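The Floor Around the Toilet

A small bathroom takes Janelle Magbanua 23 minutes, and she spends most of them below knee height.

She has cleaned apartments in Sitham for long enough to have a bad left knee and a foam pad to put under it. The sink and the mirror go fast. The shower depends on the people who use it. The toilet bowl, which most of us think of as the worst job in the house, takes her less time than the mirror does. Then she gets down on the pad and starts on the floor.
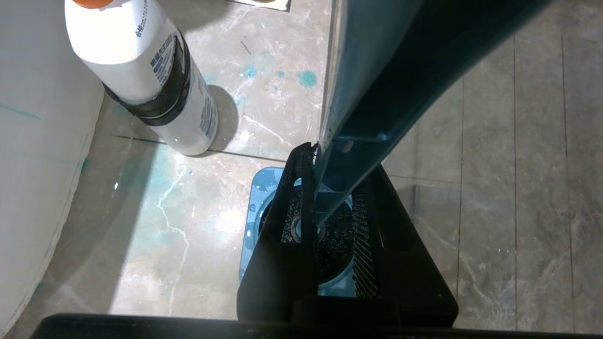
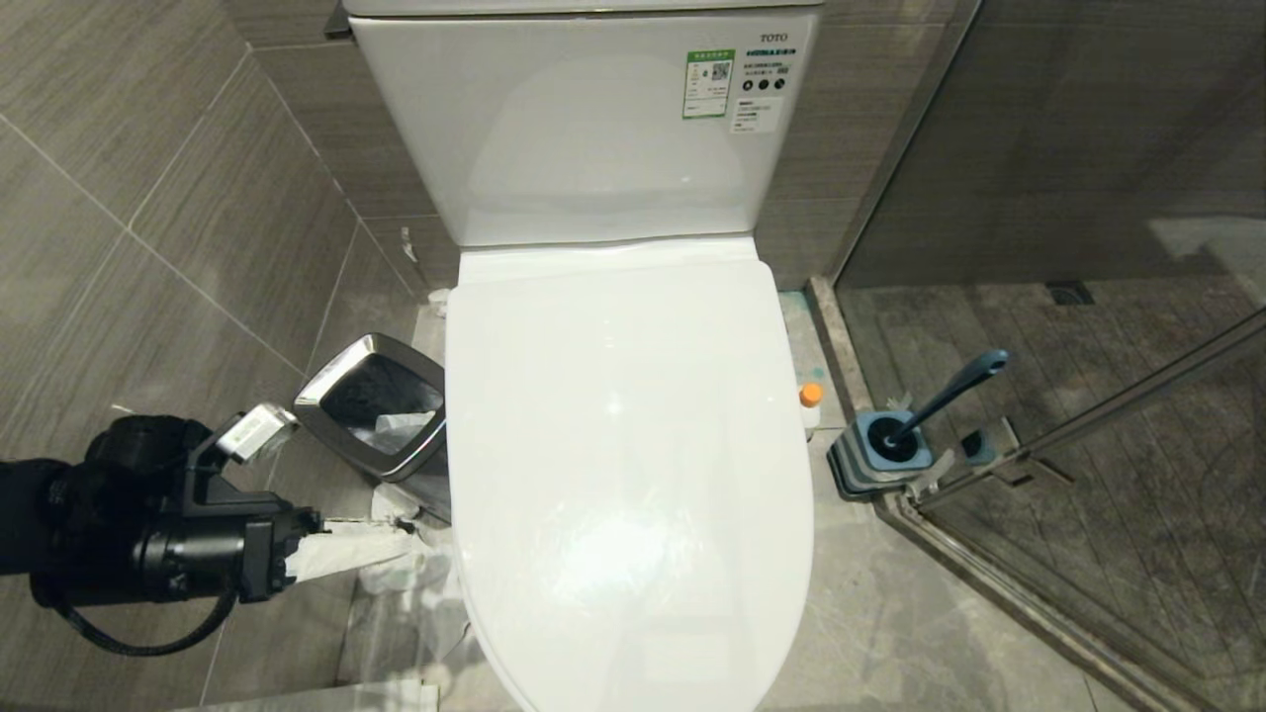

Magbanua divides a bathroom floor into two parts, the part people walk on and the part they don't. The first gets swept and mopped in most homes. The second is behind the bowl, beside it, under the tank, along the wall, and it can go a whole season without a cloth touching it. The trash can usually lives there too, because there is no other place for it. A small square can with a chrome rim, wedged between the bowl and the left wall with loose tissue lying at its foot and more in the gap next to the toilet, is about as common an arrangement as you will find in a small bathroom. A mop head won't go into that gap. A vacuum nozzle might, if the can is lifted out. So lifting out the can is the first thing Magbanua does in any bathroom, before she has opened a bottle or wet a cloth.

"People clean up to the can," she told me. "They go all the way up to it and they stop. I do it in my own house."

I went along with her on two mornings in September, to five apartments, and then talked to a tile setter, a building manager and a couple who had moved in together over the summer and were still working out who cleaned what. I wanted to know why such a small piece of floor gives so much trouble. A few square feet of tile should not be hard to look after. Part of the answer is that you can't stand up to do it. The rest has to do with the tile, the paper and the order in which people do things.

Dry first

Magbanua's first rule is that nothing wet goes on the floor until everything loose is off it. Toilet tissue is made to fall apart in water, and it does so just as well on a floor as in a drain. A dry scrap can be picked up with two fingers. The same scrap under a wet mop turns into gray crumbs that stick to the grout and have to be picked out one at a time.

She goes around the room with a folded paper towel and picks up by hand. Corners come first, then the line where the floor meets the back wall, then both sides of the bowl. She carries a short brush for hair, which she sweeps toward the door. Only after that does she tie up the liner and take it out, so that whatever she has picked up goes with it.

The liner matters more than I would have guessed. Magbanua likes it folded well down over the outside of the can, with enough extra that it can't slip when something is dropped in. She keeps spare liners flat in the bottom of the can, under the one in use. When the full one comes out, the next one is already there. I have started doing this at home and I don't know why I didn't before.

She wipes the can as well, inside and out, including the bottom. Polished metal shows every drip, and the bottom of the can is what goes back on the clean floor. A can with a wet bottom leaves a square mark by the next morning.

The tile

Severin Plattner sets tile and has done a good many bathrooms in the area. We met at the Peixoto showroom, where he was picking up grout, and he walked me along the floor samples.

Most of what he installs now is large gray wall tile and some kind of marble-patterned floor tile. The wall tile often has a faint wood grain printed on it. Customers like both because they look calm, and because a veined floor hides dirt. Plattner thinks hiding dirt is a mixed blessing in a bathroom. On a plain white floor you see a hair from the doorway. On gray tile with pale veins and beige patches, a hair looks like one more vein, and so does a scrap of tissue in poor light.

"You get people who say the floor is clean because it looks clean," he said. "Then I'm down there to fix a cracked tile and it's a different story."

What a patterned floor does not hide is color. A drop of bright toilet cleaner, a bit of hair dye or a spot of wall paint will stand out on gray tile as soon as it lands. Glazed tile forgives nearly all of this if you reach it soon. Grout doesn't, or not for long. Plattner's advice is to blot a colored spill with a dry paper towel, working from the outside in, and to keep it away from the grout lines if you can. Wiping it in a wide sweep carries the color into every line the towel crosses. If it has dried, he uses a plastic scraper held nearly flat. He doesn't let anyone use a metal one on polished tile, and he told me about a floor in Wadthorpe where the owner had gone after one small blot with a steel putty knife and ended up replacing a row and a half.

He is also against strong acid cleaners on grout. They work quickly and they take a little of the grout with them each time. For an ordinary bathroom he recommends warm water, a small amount of neutral floor cleaner and a nylon brush about as wide as a toothbrush, and drying afterward with an old towel. He would like people to seal their grout once a year and knows that they won't.

The bottles

Every bathroom I saw with Magbanua had at least one bottle of cleaner standing on the floor beside the toilet. She moves them all up to a shelf or into the cabinet under the sink, and the next time she comes they are back on the floor.

She has two objections. One is children and pets. The other is that bottles leak, slowly, from the cap and down the side, and leave a ring that is harder to get off than anything the bottle was bought to remove. If a bottle has to stay on the floor she sets it in a shallow dish. Old food container lids are good for this, and she keeps a few in her bag and leaves them behind without saying anything.

She reads labels and will not use a product whose label she can't read. One family she cleans for keeps several bottles from overseas, and she asked the mother to go through them with her, which took ten minutes. They wrote "toilet," "floor" and "drain" on strips of masking tape. She never mixes two cleaners, and she never uses bleach in a room where she has just used something else on the bowl, even if it has been flushed.

The building

Lingyun Du manages a building of 80 apartments at 3315 Skerer Avenue, and she inspects every bathroom when a tenant moves out. She does it with a flashlight. She opens the door, crouches, and shines the light along the floor toward the base of the toilet from the side, so that anything standing up from the tile throws a shadow. She looks at the corners on both sides of the tank and then at the seam around the base.

In her experience tenants lose more cleaning money on that one area than on the oven. They scrub the tub, they polish the faucet, they leave the seat lid closed and shining, and there is lint along the back wall. She used to hand out a two-page checklist. Now she sends a single text message a week before the move that says to take everything off the bathroom floor and look behind the toilet with a light. It has helped some.

Du also asks tenants to leave stickers alone on new fixtures if they don't know what they are for. A label on the front of a tank can come off cleanly in the first month and leave glue for years if it is picked at later. If it does have to come off, she warms it with a hair dryer and pulls slowly from one corner, then takes off any glue with a little cooking oil and washes the oil away with dish soap.

The couple

Gyu-bin Son and Min-kyu Jeon share one bathroom and had, when I visited, a disagreement about the trash can. Son wanted it beside the toilet. Jeon wanted it under the sink, where it could be seen and where tissue that missed would land on open floor. They had tried it his way for two weeks. Son said it was too far to reach and that more tissue missed, so the can went back.

What they have settled on is a short turn at the end of each day. Whoever brushes their teeth last lifts the can, picks up anything under or around it with a piece of dry toilet paper, and puts it back. It takes less than a minute, and they skip it when they are tired. On the weekend one of them does the floor properly, on hands and knees, and the other does the kitchen.

I told Magbanua about this and she approved of all of it except the toilet paper. She would use paper towel, which holds together. Then she asked whether they wiped the bottom of the can, and I had to say I hadn't asked.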